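Subject: Re: [syndicate] Rollover rules and the missed week
From: Hywel Gronow
To: syndicate list

Rafferty Greenberg wrote:
> Can someone set out what happens when a member hasn't paid by
> Thursday and the draw comes up with something? I was told when I
> joined that you're covered for one week regardless. Oratile says
> that stopped in December. I'm not after anybody's money, I was paid
> up, but I'd like to know where I stand before I go away for a
> month. Also, does the £37 from the last win go into the pot or do
> we get our share out?
>
> Rafferty

Rafferty, all,

I've gone back through the old messages and the signed agreement. Oratile is right about December, but the wording we agreed then was never copied into the agreement itself, so both versions have been going round.

Under the old rule, if you missed a payment the syndicate covered you for one week out of the float. You had to make it up the week after. If you didn't, you were out until you'd cleared it.

What we agreed in December was that there would be no cover from the float at all. If your money isn't in by six on Thursday evening, you are not in that week's draws, and any prize is split between those who are. Josefien proposed it after the float ran down to nothing twice in the autumn. Nataša and I both replied in favour, Oratile agreed by phone, and you hadn't joined yet.
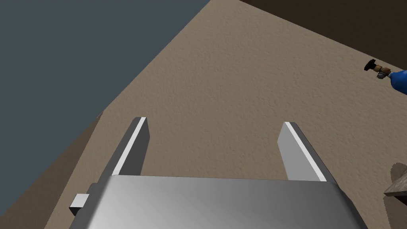
Reading time: 2 minutes

I think the December rule should stand, but I'm not happy relying on a string of emails if we ever win something worth arguing over. I've typed up a new version of the agreement with that clause in it, and I'd like everyone to sign it before the next payment is due. The names on it are the five of us. Anyone who doesn't want to sign can have their share of the float back and no hard feelings.

On going away, you can pay ahead for as many weeks as you like. Send it in one go and put the dates in the reference. Please don't do what I did last summer and put "holiday", which left Josefien guessing which weeks it was for.

On the £37, the agreement says any win under £50 goes back into the pot and is spent on extra lines, and anything above that is paid out in equal shares. So it goes in the pot. Josefien has already used part of it for 2 extra lines last week, neither of which did anything. The rest is sitting in the account. If people would sooner have it paid out I don't mind, but we'd need to change the £50 figure for everyone and keep to it – I don't want to decide it afresh each time.

A few other points while I'm writing.

The numbers. We have 6 regular lines and they stay as they are unless all of us agree to a change. Nataša asked whether we could swap one for a lucky dip. I'm against, mainly from knowing how I'd feel if the old line came up the week after. Others may feel differently, so say so on the list.

The tickets. Josefien buys them online from the account in her name and sends a copy of the confirmation to the list before the draw. If it hasn't reached you by the time the draw starts, ring her. She was late with it once in the spring, the lines had been bought in good time, and that was the end of it, but I would still like us all to keep checking.

Somebody to stand in. If Josefien is ill or away, the agreement doesn't say who buys. I've put Oratile's name in the new version, with her permission. She'd need to be sent the money directly for those weeks, and I've added a line to say so.

Leaving. Two weeks' notice, in writing to the list. You keep your claim on any draw you paid for, including one that comes to light after you've gone.

I'll bring printed copies on Thursday for those who'd prefer to sign on paper. For anyone who can't be there, reply to this with "agreed" and your full name and I'll print the email and keep it with the rest.

Rafferty, if you let me know which weeks you're away I'll work out what you owe in advance.

Hywel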